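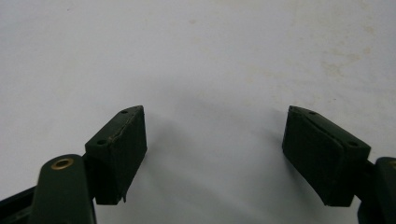
Barta Stain Lifter, 11 oz
Item 606
Sold by Drollow Home Supply

The maker says Barta takes coffee, tea and rust marks off any white surface in one pass. We don't believe the "any" and we don't believe the "one pass," so we tried it before listing it.

On tea marks it did well. Two coats on an old enamel tabletop, ten minutes each, and the rings were gone. On rust it was slower, and a mark that had been sitting since February only faded. On painted wood it took some of the paint along with the stain. The label says "safe for paint." Try it somewhere hidden first, whatever the label says.

Scent: the maker calls it "fresh linen." It smells like vinegar with something sweet on top.

What you get
One 11 oz squeeze bottle with flip cap
One scrub pad (thin, expect to replace it)

Coverage
The box claims 40 square feet. We got around half that, using it the way the directions tell you to.

How to use
Shake. Spread a thin layer. Leave ten minutes. Wipe with a damp cloth and rinse. Do not mix with bleach. Wear gloves, even though the box shows a bare hand.

Not for marble, limestone or bare aluminum.

How it compares
Skaken Paste costs less and works about as well on tea, but it is gritty and will dull a shiny finish. Nemamby Spray is easier to apply and did very little for us on anything older than a day.

Returns
Unopened bottles, 47 days. Opened bottles, ask for Stavros Berisha at the counter and bring the receipt.

Page last changed August 23, 2023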